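Numbering the verses: an interview with the editor of the Flisholm Psalter

20 June 2020
By the Jelelano text desk

The Flisholm Psalter is a plain reading edition of the psalms, set for use at evening prayer and now in its second printing. Its editor, who prefers to work unsigned, spoke to us by telephone on how the verse numbers were settled.

The difficulty begins with the headings. "In the Hebrew tradition a heading such as 'A psalm of David' is often counted as verse 1," the editor said. "Most English Bibles leave it unnumbered. So the same line is verse 2 in one book and verse 1 in the other." In Psalm 51 the heading is long enough to take up two verses, and the gap is wider.

The Flisholm text follows the English count and prints the Hebrew number in the margin where the two differ. An early draft had put both in the line. Readers at Arriaga, where the draft was tried at evening prayer, stumbled on the double figures and on one occasion read them aloud. 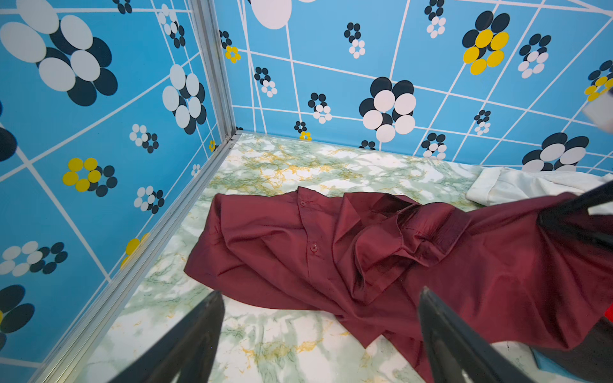 Psalm numbers

The Greek and Latin books join Psalms 9 and 10, and from there their numbering runs one behind for most of the collection. "We give the Hebrew number first and the Greek in brackets," the editor said. "A reader who has only the Latin number can still find the place." The brackets account for most of the 121 corrections made between printings. Nearly all were misplaced by a single psalm.

Asked whether the acrostic psalms had been treated separately, the editor said that they had. Psalm 119 carries the name of the Hebrew letter above each group of eight verses. The shorter acrostics carry no letters, on grounds of space. The editor regards this as inconsistent and intends to look at it again in July.
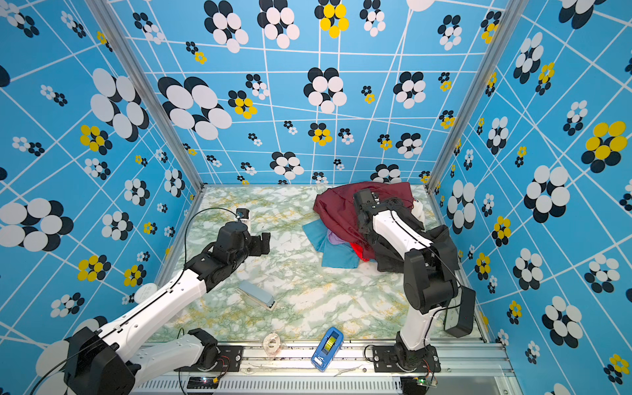 Two robot arms over a pile of clothing.

The pointing for chant raised other questions. Each verse is divided by a colon, and the two halves are sung to the two halves of the tone. Where a verse has three parts, the Flisholm book marks a short pause in the first half with a dagger. "The sense decides it," the editor said. "If the pause breaks a phrase, we move it, even if the older books have it elsewhere." The second printing moved 36 such marks.
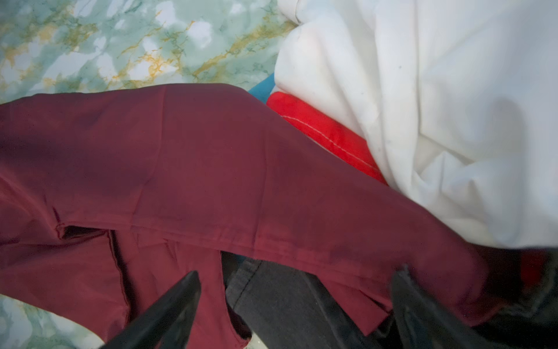

Steltevmont wrote to the publisher that the moved pauses had made the book hard to use beside the first printing, and asked that a table of changes be supplied. The editor accepts the point. A table is in proof and will be sent without charge to any house that holds the earlier copies.

Related items
Selah: to print or to omit
The marginal references in the Jelelano lectionary
Evening prayer at Arriaga: the order of psalms
Corrections to the first printing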